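Started the condiment job today, finally. The shared kitchen at Dunenico has been a mess of half-used bottles for as long as I've had a key, and every time I cook the test lunch I lose ten minutes hunting for the salt. So the plan for this month is small: pick one tray, decide what lives in it, and see if the rest of you can stand it.

First I emptied the Gazi shelf onto the floor. 61 items, counting the soy packets in bundles (I wasn't going to count those one by one, sorry). Plenty of it went straight in the trash. Three mustards, all open. A jar of something with the label soaked off that I sniffed and regretted. Whatever was sealed and still in date went into the Stikau box on top of the fridge, so look there before you buy anything.

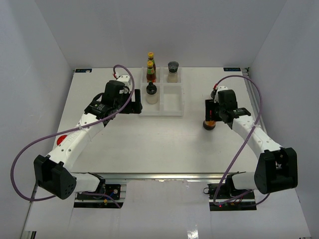 Dunenico, back room, March

Four sections in this tray, two small ones at the back and two bigger ones in front, and I've gone around and around on what belongs where. Today's version: both sauce bottles at the back on the left, one behind the other. The seasoning with the big dark top goes back right. The little jar with the black knobbed cap gets the front left all to itself, and front right stays open for now.

I like the tall stuff at the back. You can reach over the little jar without knocking it — which was my whole complaint about the old basket, where the short things sank to the bottom and you had to dig. The two sauces have matching yellow caps, so from above they look like the same bottle. I'm tempted to put a dot of tape on one of them. Or maybe we just don't need two out at once? Opinions welcome, write them in the margin.

The walls between the sections are thin but they do the job. My first idea was one big open tray with everything shoved together, and I tried that at home with the Nikano tin for a couple of weeks. Terrible! Everything slides when you pull it out of the cupboard, and then a bottle tips and takes its neighbors with it. So, dividers from now on.

Things I still want to sort out:

- What goes front right. Pepper grinder is my vote, but measure the foot of it first, it's wider than you'd think.
- Something washable under the bottles. Sauce runs down the neck sooner or later and I'd like to rinse a liner and leave the tray where it is.
- Refills. The 400 g bag of seasoning is too big for the tray, so it stays in the Stikau box with a clip on it.
- A label on the small jar. I know what's in it and you all don't, and pale stuff in a clear jar is how we got the sweet omelet.

Shelf space, for whoever asked last time: the measured footprint of the old pile came to 3,288 square centimeters, and that was with things stacked two deep. I haven't measured the tray yet. I'll do it next time I have the tape with me and write it in here.

Item 62 turned up while I was sweeping — a bottle of vinegar behind the radiator, unopened. Into the box with the others.

Next: cook one full lunch out of the tray and nothing else, and note down every time I have to get up for something.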